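ok shop thread bc three people asked how the drawer boxes are going. long one sorry

1/ job is a bank of drawers for Zainab Oyewole's sewing room. eleven boxes, maple sides, half blind dovetails up front, plain dado at the back. she wanted full extension slides so the boxes have to be dead square or they bind

2/ dovetails first. set the marking gauge to the thickness of the side minus a hair. did the first two with the gauge set to the full thickness like an idiot and the tails stood proud. sanded them back, fine, but that's an evening gone

3/ tails before pins. I know, I know. pins first people please go make your own thread

4/ sawing: stay on the waste side, let the line live. if you split the line the joint is loose and no amount of glue will save your feelings. chisel out from both faces, meet in the middle, undercut a tiny bit

5/ opening between the face frame stiles is 361 mm. slides want 12.7 each side so the box is a bit under 336. cut a test piece from scrap poplar first. cut TWO, the first one vanished under the bench

6/ back dado gave me grief. router bit is sold as half inch, ply is not half inch, it never is. ended up running a smaller bit in two passes with a shim on the fence. Asabe Ogunleye lent me her Kelano fence and it's so much better than mine that I'm a little mad
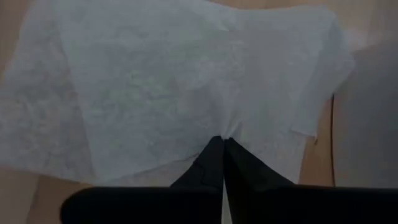
7/ glue up is where I lose my nerve. dry fit everything, clamps open and set out, THEN glue. thin coat on the tails, thinner on the pins, and have something down to wipe squeeze out with, one of those big soft white sheets spread out flat on the table does it for me, no fuzz left in the corners. measure both diagonals. if they're off, skew the clamps toward the long one and measure agian

8/ 40 minutes in clamps, then out, next box in. I only own enough good clamps for two boxes at a time so do the math on my weekend

9/ bottoms are quarter inch ply in a groove, NOT glued. somebody asked last time. I just like being able to slide one out if it gets wrecked, so the back is cut short to let it past

10/ finish: wiped on shellac, two coats, scuff with 320 between. no oil inside a drawer ever, it goes rancid and her fabric will smell like an old salad

11/ slides are the Pemumby ones, side mount. screws that came in the bag are soft, I snapped two. pilot every hole, bit of wax on the thread. front screw first, in the slotted hole, so you can nudge it before commiting

12/ fronts go on last w double stick tape, then screws from inside. playing card between each for the gap. my cards are ruined, worth it

13/ where I'm at: seven boxes glued, four to go, one has a chipped tail that I patched w a sliver of maple. find it I dare you. she wants them in by January

14/ yes I'll do one on the face frame. no I will not be switching to pocket screws

15/ oh and if anyone has a spare Indden dovetail saw they're not using my dms are open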